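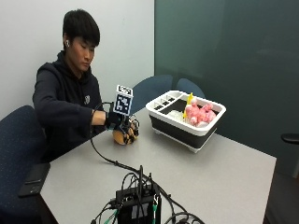

My kid asked why bread has holes in it and I had no idea, writes one parent from Barredo. Good question! Lots of kids ask. So let's get into it, quick, before the dough gets too big for the bowl.

Bread holes: who makes them?

Tiny living things. Really tiny. They're called yeast, and you'd need a microscope to see just one. Yeast is a kind of fungus, so it's a cousin of mushrooms. Don't say yuck yet.

Yeast likes to eat sugar. There's sugar in flour, sort of hidden. Flour is mostly starch, and starch is a long chain of sugars stuck together. Add water and the chains start to come apart. Snack time for the yeast.

When yeast eats, it lets out a gas. Carbon dioxide. Same gas that makes soda fizzy, same gas you breathe out. In the dough the gas makes bubbles, and the bubbles push, and the dough goes up and up.

So why doesn't the gas just leave?

Gluten! Flour has proteins in it. Wet them, mix them, and they link up into something stretchy. Think of bubble gum. You blow, the gum stretches, the air stays in. Dough is like a whole lot of little gum bubbles all squished together.

That's why bakers knead. Push, fold, turn, push again. Your arms get tired. The dough starts out lumpy and sticky and ends up smooth. Pull off a bit and stretch it thin. If you can nearly see through it and it doesn't rip, it's ready.

What about sourdough?

The sour kind! No packet of yeast. Bakers use a starter, which is flour and water left in a jar untill wild yeast takes over. Wild yeast is already in the flour. Bacteria live in there too, the friendly sort, and they make acids. Acids taste sour. Lemons have acid, so does vinegar.

A starter has to be fed, like a hamster. More flour, more water, stir. The bakery at Ullura has a starter that is 18 years old. Older than you, probably! They feed it every morning at 4. It lives in a bucket with a lid and yes it has a name, it's Gadden.

Into the oven

Now it gets hot. First the yeast goes faster, because it likes being warm. More gas, quick quick. The bubbles swell up from the heat too. Bakers call this oven spring. Then it gets too hot and the yeast dies. The dough sets firm all around the bubbles, and the holes stay put.

The outside gets hottest, so it dries out and turns brown. That's the crust. The brown part has heaps of flavor in it, even if you leave yours on the plate.

Big holes or small holes?

Depends. Wet dough, big wobbly holes. Drier dough, small even ones, good for sandwiches (the jelly doesn't drip on your lap). Flat breads have hardly any, or one giant one. Pita puffs up like a balloon in the oven, then flops down and leaves a pocket.

Try it: the balloon test

You need a grown-up for the warm water. Also
a small empty bottle
a balloon
1 packet of dry yeast
3 spoons of sugar
warm water, not hot

Blow up the balloon a few times and let it go, so its soft. Put the sugar and yeast in the bottle. Pour in warm water till it's a third full. Swirl. Stretch the balloon over the top. Stand it somewhere warm and wait 40 minutes. Go play or something.

Come back and look. Is the balloon standing up? That's yeast gas in there! If nothing happened, the water may have been too hot or the yeast too old. Start over with new yeast.

Want more? Do a second bottle with no sugar. Or one with cold water. Line them up and see which balloon gets fattest. Draw them.

Words to know

Yeast: tiny fungus, makes gas
Gluten: the stretchy stuff
Knead: push and fold dough. The k is silent
Starter: a jar of flour, water and wild yeast
Crumb: the soft inside of bread, not only the bits on the floor

One more thing. Kuseck rolls, the knobbly ones with seeds on, rise twice. Once in the bowl, once on the tray. Next time: why does cheese go stretchy on pizza?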